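HOUSEKEEPING SERVICES II
Unit 5 Handout: Stamping and Marking of Linen Tags
Instructor: Berenice Hinojosa
Prepared with Jacinto Zavala, Nernis Training Center

Reading before class: Course manual, page 58, "Tag Stock and Inks."

1. Purpose of the unit

Linen that leaves a building for outside laundering must carry a tag that can be read when it returns. Students will prepare a stamp, test it on scrap paper, and mark a full set of tags. The work is graded on legibility and even spacing. Speed is not graded in this unit.

2. Terms

Charge: the amount of ink held by the pad or the stamp face.
Ghost: a second, fainter outline beside the main impression, caused by movement of the stamp on contact.
Proof sheet: plain paper used for trial impressions before any tag is marked.
Set: 39 tags, numbered in order.

3. Preparing the table

Clear the table and wipe it down. Place one sheet of plain white paper flat on the surface, with no folded cloth or cardboard beneath it. Keep the ink pad closed until the stamp has been inspected. Lint in the letters should be removed with a dry brush.

4. Making the proof

Tap the stamp lightly on the pad two or three times. Press straight down on the paper, hold briefly, and lift without twisting. Work across the sheet in rows from left to right. Do not add ink during a row. The point at which the letters begin to fade shows how many tags may be marked from one charge. A well-kept stamp will give up to 11 usable impressions.

Allow the proof to dry before it is handled. A hand drawn across fresh ink will blur the rows and make the sheet impossible to grade. 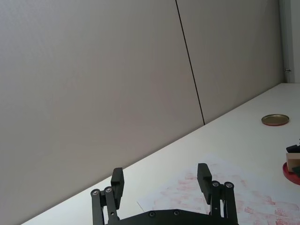

Fig. 1. White paper with faint reddish-pink smudges, densest toward the right.

5. Reading the marks

Pale marks may come from a low charge or light pressure. Blotches may come from excess ink, and streaks from rubbing. Students should write the probable fault in pencil beside each row and repeat the proof on a clean sheet.

6. To be turned in

One labeled proof sheet and one complete set of tags, in the tray marked Zavala.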